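Software tips from the flower bench

A few of you wrote in after the October page asking how I get the arms to pick up artificial roses without making a mess of them. Most of it is planning and settings, so here are the ones I'd keep if Jurkside wiped my laptop on Friday.

Mask the leaves first. My segmentation used to treat every bit of green as a stem, so a stray sprig on the white table would get its own grasp plan and off the arm would go! I now throw out any green blob that isn't long and thin, and the planner has been much calmer. 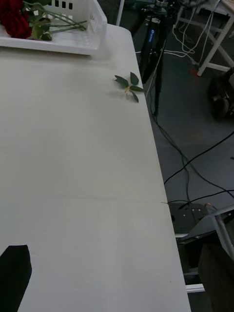 How often should I redo the hand-eye calibration?
Every 14 days is plenty if you haven't touched the camera mount. If you've bumped it, do it again before you run anything else.

Grasp the stem, and pick the point in software. I take the line of the stem, find where the bloom starts and come down a little way from there. Bastien Marchal showed me his version in Vodari, which slows the close to 10 per cent speed for the last bit, and I pinched the idea that same afternoon. Turn off auto exposure too – a bright white background will change the colour of your petals from one grab to the next and your thresholds go with it.

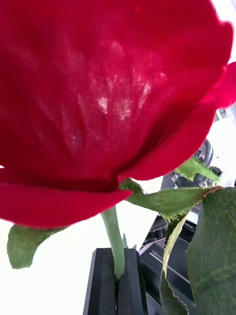

Rose stem held in the slot, bloom up close.

If you run two arms, give each one its own half of the table and make them ask before crossing. I use a simple lock in Chukwu (one arm holds the middle, the other waits its turn) and it's saved me more grief than any clever planner. Set a timeout on the lock as well, or you'll come back from lunch to two arms being very polite to each other.

Last one. Name your log files by task and run number. Mine are up to 2779 and I can still find the one I'm after.
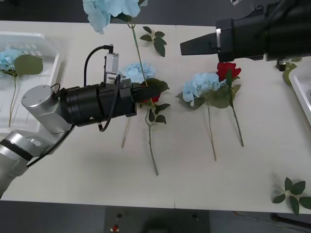 Roses and hydrangeas on the shared table, one arm in from each side.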